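4. Materials and Method

4.1 Item selection

The study covered disposable takeout packaging only. Items were collected in May from two campus outlets, Brurkis and the Onach counter, and sorted by Natalina Piras into cups, lids, carriers and bags. Food residue was removed before storage. Bottles and cutlery were left out because neither outlet supplied them with every order.

4.2 Packing procedure

Each trial began with the items spread over the floor of the work area. The task was to return them to a single bag in an order that left the cups upright. Jad Issa proposed two sequences. In sequence A the carrier goes in first and the cups are seated in it. In sequence B the cups are nested, the lids are stacked separately, and the carrier is placed on edge along the side of the bag. We ran 15 trials of A and 17 of B.

4.3 Layout

Lids were fitted to some cups and left off others, as in a normal order. The carrier was laid flat so that its recesses faced up. Unrelated household items stayed in the area in all trials.

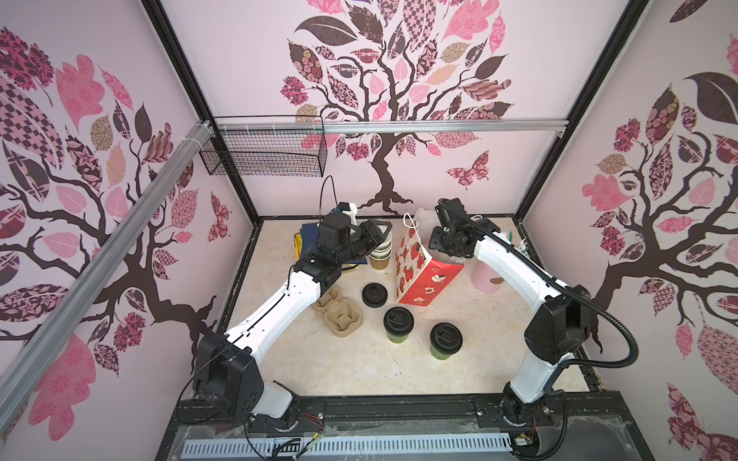
Figure 6. Work area with red paper bag, four-recess cup carrier, lidded green cups and stacked paper cups.

4.4 Scoring

A trial was scored as complete when all the packaging was inside the bag and the bag stood unsupported for 10 seconds. Crushed carriers were recorded separately. Lutz Seidel checked the score sheets against the trial log; the sheets are in Appendix B.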